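4. Open day demo - sofa tidy-up

Simulated run, Grinus viewer. Set up before the Trarkmont visitors come in, not while they are standing there.

4.1 Load scene 161. Wait for the sofa to finish drawing.
4.2 Check that the white container is on the seat.
4.3 Set the time limit to 30 seconds per move.
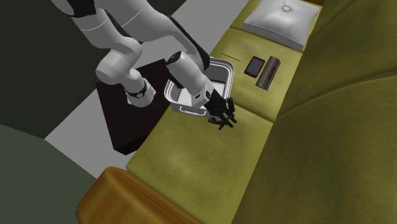 4.4 Press Start. Talk while it runs. Keep it short.
4.5 If the arm stalls, press Hold, then Reset. Do not press Reset twice - it drops the log.

CAUTION: Visitors may use the Hold key only. Keep the keybord on your side of the desk. 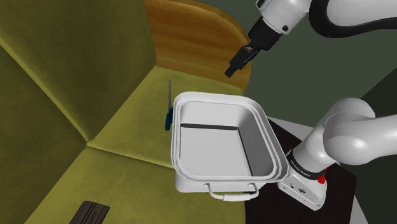
4.6 Questions from vistors. Most ask what the arm will do with sharp things. Point out the knife standing up against the left side of the pan, then show the gripper speed setting in the side menu. Leave that setting alone. Gwilym Price has the password if it gets changed.

NOTE: Log file runs to some 416 lines per session. Save it under Voicu, not on the desktop.

4.7 Close the viewer between groups. Start again at 4.1.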